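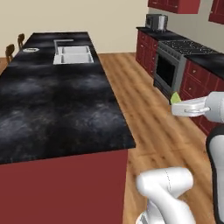
Progress report to the Falley Fund, spring and summer period
Prepared by Mawar Subramaniam, Broltley Robotics Group
1 September 2022

Dear friends at Falley,

Thank you for your patience with this one, which reaches you a little later than I had promised. When I last wrote to you in April we had a working simulator, a good many opinions about how to use it, and very few examples worth keeping. I'm glad to say the balance has shifted, and I would like to take you through it at a comfortable pace, as I know several of you enjoy the detail (and the rest can skip ahead to the spending section, with my blessing!).

Where we are with the examples

The goal we agreed on was 3,000 complete examples of kitchen tasks carried out by the simulated arm, each one driven from start to finish by a person at the controls. We still have 700 to go. Everything that counts toward the total has been played back in full by someone other than the operator who made it, and that slow second look is where most of our hours have gone. I think it has been worth every one of them.

The tasks themselves are humble: pick up a small thing, carry it across the room, set it down where it belongs. We vary the starting spot, the object and the wording of the instruction, so that the learning system doesn't simply memorize one path between the counter and the stove. Our newer operators were slower over the summer, naturally, but their examples have a nice variety in them, with pauses and small corrections that the old hands have trained themselves out of. We decided to keep those in. A system that has only ever watched perfect reaches has no idea what to do after a poor one.

Camera views

Each example is saved from more than one viewpoint, and this is the part that gave us the most trouble. The wide view of the room is easy for a person to judge. Some of the others are much harder to read, with large surfaces close to the viewpoint and only a little of the room's color showing past them. In June I'd have been tempted to throw such views away. Bjarnason, our partner on the training side, asked us to hold on to them until they had run a proper comparison, and we have done so.

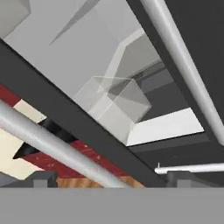 A simulated view with a see-through cube near the middle and part of the red and cream surfaces at lower left.

We have added a simple tag that lets a reviewer mark a view as hard to read without rejecting the whole example. It took an afternoon to build and has saved a great deal of arguing. The tags go along with the files to Bjarnason, who can leave those views in or out as they like.

What went less well

We lost 2 weeks of collection in early summer after an update to the simulator changed how firmly the gripper held small objects. Examples made before and after the update didn't match, and we chose to redo the affected batch. I'm sorry about the delay, and we now hold the simulator at one fixed version for as long as a batch is open.

Written instructions also need more care than I had budgeted for. "Put it by the oven" means different things to different operators, and we have been going back through the older wording line by line. That cleanup is not finished.

Spending

We remain inside the amount you approved. Operator hours ran higher than planned and computer rental ran lower, and the two very nearly cancel out. With your agreement I'd like to move what is left of the rental line over to review hours for the coming period. The signed form is attached to the email that carried this report.

What comes next

We'll finish the remaining examples in the present kitchen before opening another room layout. Bjarnason will then train a first version on the full set, and we will sit down together over whatever it gets wrong. Broltell, the review tool you so kindly paid for, will be shared with your other grantees as soon as the help pages are fit to be read.

Do call me if any of this raises questions. I always enjoy our talks.

With warm thanks,
Mawar Subramaniam

Related items
Broltell: notes for new reviewers
Writing clear task instructions, second draft
April letter to the Falley Fund
Bjarnason training plan, summary

Last updated: 1 week after first posting

Contact | Copyright Broltley Robotics Group | Back to top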